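Table food cover

A table food cover, also called a food tent, food umbrella or dish cover, is a light dome that is set down over plates and bowls to keep insects and dust away from whatever is waiting to be eaten. It is a humble thing, found in a great many homes where meals are laid out before everyone has arrived, or where the leftovers of lunch are expected to turn up again at supper. Covers are used over cooked dishes, cut fruit, bread and, very commonly, over the assortment of snacks that lives on the dining table all day long.

Forms and materials

The oldest covers were woven from cane, bamboo or rush, and later ones were made of wire mesh on a rigid rim. The folding kind works a good deal like a small umbrella: thin ribs spread from a hub at the top, a cord or catch holds them open, and the skin is pulled tight between them. That skin may be plain net, net with a lace border, or solid fabric with a printed design. Solid covers often have a padded or foil lining, which slows the cooling of a hot dish, though they give up the pleasure of being able to see what is for dinner.

Printed covers tend toward the cheerful. Cartoon children, fruit, flowers and short sayings about eating well are all familiar subjects, and a wavy or ruffled trim along the lower edge is a favorite finish.

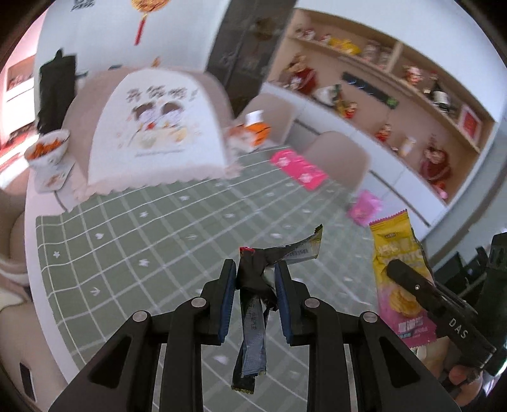 Size is usually given as the width of the open rim. A cover 17 inches across will look after a single serving dish, while one of 21 inches can take a dish and a couple of small bowls beside it. Larger covers for whole family meals exist as well - they are a little awkward on a round table, where the corners of a square cover can reach past the edge and let in exactly the flies they were bought to keep out.

Use with packaged snacks

Strictly speaking, a sealed packet of candy or chips needs no cover at all. Many households use one anyway, partly to keep opened bags and loose pieces together and partly for the sake of a tidy-looking table when company is on the way. It should be said that a cover does nothing to keep chips crisp. Air moves freely under the rim, and in damp weather an open bag softens just as quickly beneath a dome as it does beside one. Clips, jars and tins with a good lid remain the better choice for anything crunchy.

Sorting the table is a pleasant small chore in itself. Empty wrappers are gathered first, as they have a way of hiding between the full ones, and then the remaining packets are put back in a bowl or tray. Hard candies keep well at room temperature, and chocolates are best moved out of the sun.
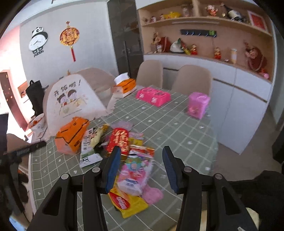

Can a table food cover take the place of a refrigerator?

It cannot keep food cold, so cooked dishes and other perishable foods should go into the refrigerator within two hours, and sooner on a very hot day.

Care and storage

Net covers can be rinsed in lukewarm water with a drop of dish soap and left open until fully dry. Printed fabric is better wiped with a soft damp cloth, and lined covers should not be soaked, for the padding holds water a long time and may begin to smell. Folding covers are closed gently, without forcing the ribs, and hung from a hook or laid flat in a drawer. A bent rib can often be eased back by hand - a broken one is seldom worth mending, though patient people have done it with thread and a bit of wire.

See also: tablecloth, cake dome, bread box, tea cozy

Last edited August 16, 2026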